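**Pre-run inspection, toy kitchen table, Skemport cell**
Inspector: F. Vergara. Method under test: Pärn grasp re-ranking, 60 trials per condition.

- [x] E-stop tested from both sides of the table
- [x] Overhead camera calibration loaded, residual within limit
- [x] Arm cable slack checked through full reach
- [ ] Tabletop holes covered. *Comment: left open, same as baseline.*
- [x] Toaster oven unplugged

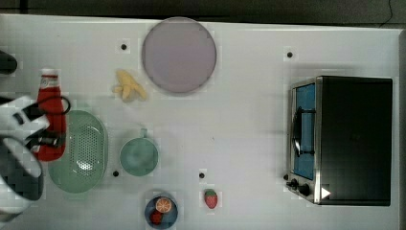

*Overhead view, gripper at the ketchup bottle. Oven at right.*

**Grasp checks**

- [x] Force limit set to 13 N before soft objects are used
- [x] Wrist camera stream live. *Comment: compression blocks near dark edges. Acceptable for ranking, poor for segmentation.*
- [x] Finger fasteners torqued
- [ ] Felt items brushed. *Comment: lint on the bottle. Brush between blocks of 8.*
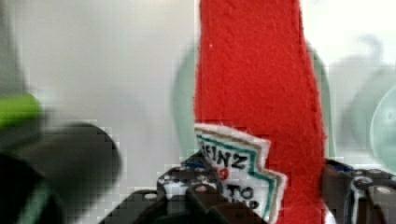

Soft objects are scored separately from rigid ones. Felt gives under the fingers, so finger width alone is a weak signal of a secure hold. Pärn adds the wrist view to the score. In the January pilot at Rostasside it changed the chosen grasp in 8 trials, all on soft items.

**Open items**

- Log finger width at closure and at release.
- Repeat force check after any Trundau firmware update.
- Reset object positions from the overhead template.

Cleared to run with the open items noted. F. Vergara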